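Progress report to the Dullby Sport Fund, second quarter of the grant
2021-07-30

## Where we are

The Baddale ground improvement grant has now run for six months. The pitch is better, the turnstiles turn, and the away end has a roof over most of it. The part with no roof is the part where the away supporters stand, but we are coming to that.

Of the four items in the agreement, two are finished, one is late and one has been redefined, with your office's consent, as something we can finish.

## Pitch and drainage

Finished. The new drains went in along the river side in the closed season, and the reseeding took everywhere except the near goalmouth, where it never has in the history of the club. We have returfed that patch from the maintenance budget and claimed nothing for it.

The reserves played two friendlies on the new surface. The first was lost and the second was lost by more, though both managers praised the bounce.

## Turnstiles and ticketing

Finished, with one complaint outstanding. The new readers at the Ma Road end accept paper tickets, phone tickets and season cards. At the open evening we put 456 people through them before the first one jammed, and the jam was a season card from three seasons ago, presented with confidence.

The complaint concerns the beep. Residents of Ma Road feel it is loud. We have turned it down twice and it can't be turned down again without becoming a light.

## Away end

Late. The steelwork is up and the roof sheets cover the section nearest the halfway line. The last delivery from Nutia came in the wrong length — correct on the order, correct on the invoice, short on the truck. They accept this and replacements are promised, though we have stopped writing the promised date on the office wall.

Until the sheets arrive, we have safety approval to use 297 places under the finished section. The rest of the terrace stays closed. We expect the full end to open in November, and would ask the Fund to move that milestone to match. No extra money is involved.

## Community sessions

This is the redefined item. The agreement called for a weekly evening session for under-12s with 50 regular places. Evenings turned out to clash with swimming, cubs and dinner, and we averaged well under half of that. Saturday mornings, which your office approved in the spring, have filled every place and produced a waiting list, along with a parking problem we did not previously have the attendance to experience.

Girls' sessions share the same slot for now. They have asked for their own, and for goals with nets in. Both requests are reasonable and the nets are on order.

## Money

Spending is on budget apart from signs, which ran over by around 1000 dollars after "Visiting Supporters" was delivered with one t too many. The supplier has refunded half. We have covered the other half from the raffle.

## Next quarter

- Fit the remaining roof sheets and get the away end inspected
- Hang the nets
- Agree on a beep with Ma Road
- Send you the drainage warranty, which we have and will find

The next drawdown request will follow once the roof is signed off. We would welcome a site visit before then, preferably on a dry day.
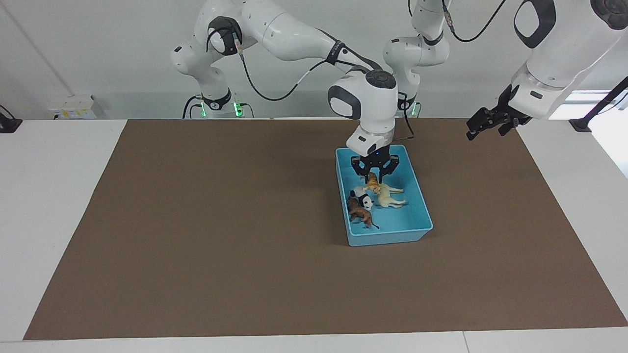 *Tiger in the gripper, blue tray on the brown mat.*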